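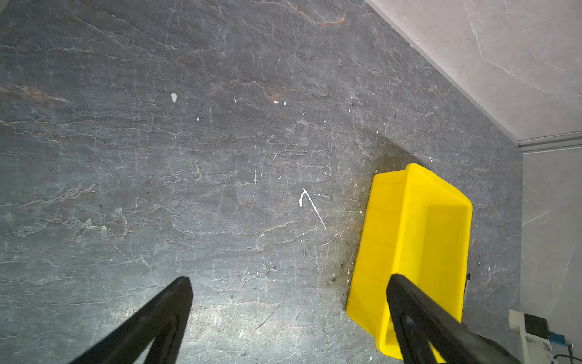

What is a tool tray for?

A tool tray is an open, shallow container that holds hand tools and small parts in one place while a job is being done, or between jobs.

Tool tray

A tool tray (also tote tray, bench tray or, loosely, tool bin) is a lidless container, usually rectangular and usually plastic, kept on a bench, shelf or floor. It differs from a toolbox in having no lid or latch, and from an organiser in having no fixed compartments. The line between a tray and a bin is a matter of depth, and suppliers don't agree on where it falls. The same moulding may be sold as a tray in one catalogue and a bin in the next, with a difference in price that the moulding itself does not explain.

Shape and construction

Most plastic tool trays are moulded in one piece. The sides flare outwards a little towards the top, which lets the part come out of the mould and lets empty trays nest inside one another. Flared sides also mean that the floor of the tray is smaller than its mouth. Sellers tend to quote the outer measurement at the rim, so a tray listed as long enough for a particular screwdriver may not let it lie flat.

The rim is raised or rolled over to stiffen the walls and give the fingers something to hold. Some trays have moulded ridges along the sides as well. These are often described as reinforcement, and on a large tray they may be, though on a small one it is hard to see what load they are meant to resist.

The yellow tray shown in this article is of the plain kind: rectangular, slightly flared and open at the top. In the wider view a screwdriver with a green-and-black handle lies on the floor to one side of it.

Colour

Yellow, red and blue are the common colours. Yellow is widely said to be easier to find on a dark floor, and this is probably true, but the stronger claim that coloured trays reduce the loss of tools has little behind it. The figure most often repeated comes from a leaflet issued by the storage firm Skikon, which put the reduction at 80 per cent. The leaflet did not say how many workshops were looked at, or for how long, or what counted as a lost tool.

Colour coding, in which each colour stands for a trade or a type of job, is a separate matter. It works where people keep to it. Malcolm Wragg, writing in the Lambert workshop newsletter, reported that a scheme with five colours had shrunk to two by November because the green and the red trays had both filled up with drill bits.

Use on the bench and the floor

A tray on the bench takes up working space, and a tray on the floor gets kicked. Manuals nearly always recommend the bench. In practice a good many trays end up on the floor, next to whatever is being taken apart, and there the low sides are useful: a tool can be dropped in from a crouch without looking. 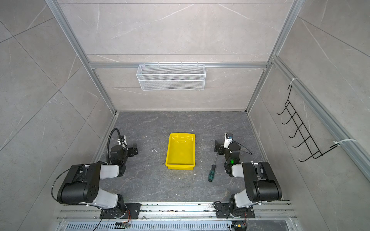

The usual instruction is to return each tool to the tray the moment it is put down. Writers on tidiness treat this as a simple habit. It is less simple for anyone who picks up the same screwdriver many times in a few minutes, and most people settle for leaving the tool in current use beside the tray and clearing up at the end. Kaja Dzene's short guide, Testby Notes on the Small Workshop, is one of the few to allow for this. It suggests a single sweep of the floor every 10 minutes, a rule that seems no easier to remember than the one it replaces.

Long tools are often laid corner to corner. Handles should point the same way, according to the guides, and blades should point away from the person reaching in. The second piece of advice is sound. The first depends on everyone reaching in from the same side.

Materials and cleaning

Polypropylene and polyethylene are both used. Either will stand up to ordinary grease and can be washed in warm water with washing-up liquid. Solvents are a different case, and "chemical resistant" on a label means little unless the chemicals are named. A glossy interior wipes clean more easily than a textured one but scratches sooner, and grit then collects in the scratches. Metal trays last longer, make more noise and may mark a tiled floor.

Hardened paint drips can sometimes be flexed off an empty plastic tray. Scraping them with a blade does more harm than the paint.

Claims about tidiness

The tool tray has acquired a reputation it may not deserve. Ardalan Ghaffari has argued that a tray without compartments does nothing to sort tools and merely moves the heap up off the floor — a point the Hurkero catalogue answers by selling dividers. Bianca Oprea takes the opposite view, holding that one rummage in a known place is still quicker than a search of the whole room. Neither offers timings.

The sensible position is probably that a tray helps with a small set of tools in regular use. Beyond that a wall rack, hooks or a hanging basket will show what is missing at a glance, which a heap of spanners will not.

See also

Toolbox
Tote bin
Pegboard
Wire basket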